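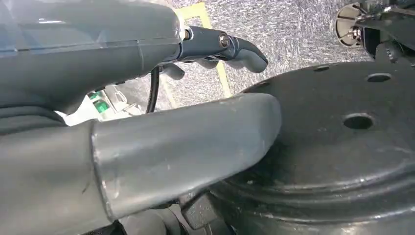
Proscombe, 2024-04-16. Clumness is very pleased to announce that its care and repair service for the Rurker handling cell is now open to every workshop using one, large or small, and we would like to thank the many customers who wrote in so kindly (and at such length!) to ask for it.

The service begins with the gripper. Martim Amaral and his colleagues check the finger joints, the bolts and the cable beneath the housing, then go over the yellow floor tape and lay it afresh wherever it has begun to lift. A full visit covers 93 checks and takes five hours.

"A cell that is looked after regularly is a pleasure to work beside," said Lourenço Bragança, head of service, "and we do enjoy coming back to see them."

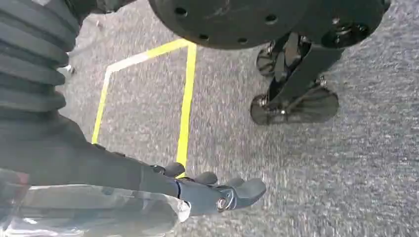 Can a customer's own staff do the setting up between visits?

Most of it, once they have been through our one-day course at Esteves, where the next places are in November. Replacing a finger joint is best left to us.

Bookings are taken at the Proscombe office, extension 251.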